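Ticket 4265: Etikettendruck aus der Materialverwaltung Hokico, Umlaute und Barcodes fehlerhaft

Status: gelöst, Beobachtung läuft
Priorität: mittel
Betroffener Standort: Destholm, Materialausgabe
Gemeldet von: Anežka Štefanec
Eröffnet am: 23. August 2025

Meldung

Seit der Umstellung der Materialverwaltung auf die neue Hokico-Version werden Sammeletiketten für Körbe und Ablagen fehlerhaft ausgegeben. Umlaute erscheinen als Doppelzeichen, bei längeren Bezeichnungen wird der Barcode am rechten Rand abgeschnitten. Einzeletiketten sind nicht betroffen. Die Ausgabe erfolgt derzeit über handschriftliche Aufkleber, was beim Rücklauf zu Fehlbuchungen führt.
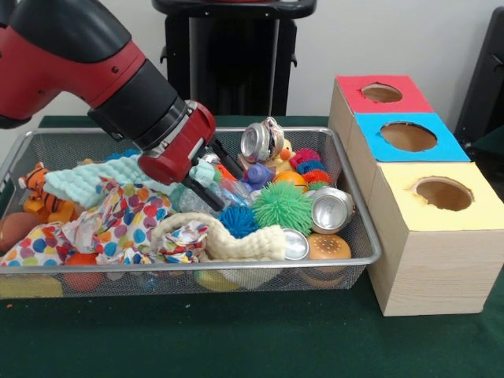 Drahtkorb mit Plüschtiger, Stoffen und weiterem gemischten Inhalt

Erste Prüfung

Der Fehler ließ sich am Arbeitsplatz der Meldenden nachstellen. Von 53 Probeetiketten waren sämtliche mit einer Bezeichnung über 42 Zeichen unbrauchbar. Kürzere Bezeichnungen wurden vollständig gedruckt, jedoch ebenfalls mit falschen Umlauten. Ein Austausch der Etikettenrolle und eine Neukalibrierung des Druckers blieben ohne Wirkung. Die Druckvorschau in Hokico zeigt das Etikett korrekt an, der Fehler entsteht demnach erst bei der Übergabe an die Druckwarteschlange.

Es wird gebeten, bis zum Abschluss der Arbeiten keine Stammdaten manuell zu kürzen. Bereits gekürzte Bezeichnungen sind der Hotline unter Angabe der Inventarnummer mitzuteilen.

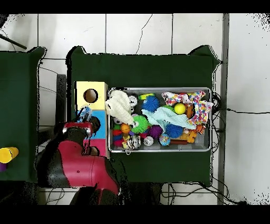

Die Auswertung der Warteschlange ergab zwei voneinander unabhängige Ursachen. Zum einen wurde bei der Umstellung die Zeichenkodierung des Druckprofils auf den Auslieferungswert zurückgesetzt. Zum anderen verwendet die Vorlage für Sammeletiketten noch die alte Breitenangabe aus dem April, während die Einzelvorlage bereits angepasst war. Im Bestand sind fast 3.000 Datensätze mit der alten Vorlage verknüpft. Eine Korrektur von Hand kommt daher nicht in Betracht.

Rückfrage an die Meldende: Werden in Destholm neben den Sammeletiketten auch Regaletiketten aus derselben Vorlage gedruckt?
Rückmeldung: Nein, Regaletiketten werden zentral in Seltov erstellt.
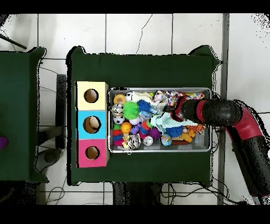 IT-Servicestelle Seltov, Fachbereich Material- und Inventarsysteme

Durchgeführte Maßnahmen

1. Druckprofil auf UTF-8 umgestellt und Warteschlange neu gestartet.
2. Breite der Sammelvorlage auf 65 mm gesetzt, Zeilenumbruch für Bezeichnungen aktiviert.
3. Verknüpfung der Datensätze per Stapellauf auf die korrigierte Vorlage übertragen. Der Lauf endete ohne Fehlermeldung, das Protokoll liegt dem Ticket bei.
4. Testdruck gemeinsam mit der Materialausgabe durchgeführt. Umlaute und Barcodes wurden vom Handscanner fehlerfrei gelesen.

Bereits ausgegebene Körbe mit handschriftlichem Aufkleber sind beim nächsten Rücklauf neu zu etikettieren. Die alte Vorlage bleibt gesperrt im System erhalten und darf nicht erneut zugewiesen werden.
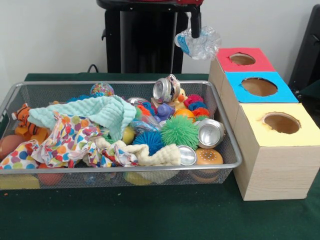
Offene Punkte

Am Standort Hồ ist dieselbe Hokico-Version im Einsatz. Ob das dortige Druckprofil ebenfalls zurückgesetzt wurde, wird unter einem gesonderten Ticket geprüft. Der Hersteller wurde über das Verhalten bei der Umstellung unterrichtet, eine Stellungnahme steht aus.

Tritt der Fehler erneut auf, ist dieses Ticket unter Beifügung eines Fehldrucks wieder zu öffnen. Neue Anforderungen an die Gestaltung der Etiketten sind über das Änderungsformular einzureichen.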